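Destside Toy Library Moves to Larger Space, Adds Shape and Puzzle Section

The Destside Toy Library will reopen in September in the former Teixeira furniture showroom, with a new section given over to shape sorters, peg boards and wooden puzzles, the library announced this week.

The move doubles the floor space available to borrowers and brings the lending collection to 1,684 items. The library's previous rooms, on the upper floor of the Clotside community building, could hold only part of the collection on open shelves. The remainder was kept in storage and lent on request.

Under the new arrangement, all items will be on display and may be handled before they are borrowed. Toys will be grouped by type and marked with colored labels showing the suggested age range. The library said that families had asked for this change for several years, particularly those with children under 4.

The shape and puzzle section was paid for with a grant from the Cledside Family Fund, which awarded the library $1,000 for new purchases and a further $600 for shelving and floor mats. The section will include single-shape boards for the youngest children, sorting boxes with several openings, and layered puzzles for children of school age.

According to the library's announcement, sorting toys are among its most frequently borrowed items and also among those most often returned incomplete. A sorter with a missing block is withdrawn from lending until a replacement can be found, and in the past year that process has sometimes taken months. The library will now keep a supply of spare blocks and will accept donations of loose pieces in good condition.

Each set will be lent in a drawstring bag with a card listing its contents. Borrowers are asked to check the pieces against the card at home on the day of borrowing and to report anything missing by the next morning. No fee will be charged for a first lost piece. A charge of $2 will apply to each one after that.

The library has also revised its guidance for parents on choosing a first sorting box. It suggests beginning with a box that has few openings and simple outlines, such as circles and squares, and moving on to boxes with notched or grouped holes once a child can place the simpler blocks without help.

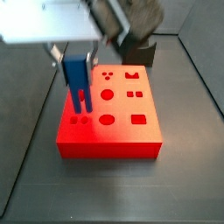
Parents are advised to offer one block at a time at first and to let the child turn it freely before showing where it fits. Blocks with legs or gaps may call for more patience, as they have to be lined up with some care before they will drop into place. The full guidance will be available at the front desk and will be included with every sorting box on loan.

Membership remains free for residents of Destside and Clotside. Families living elsewhere may join for an annual fee, which has not changed. Current members do not need to register again, and existing cards will be accepted at the new location.

Items now on loan should be returned to the Clotside building until the end of August. After that, returns will be taken only at the new address, where a drop box will be open from 8 a.m. to 6 p.m.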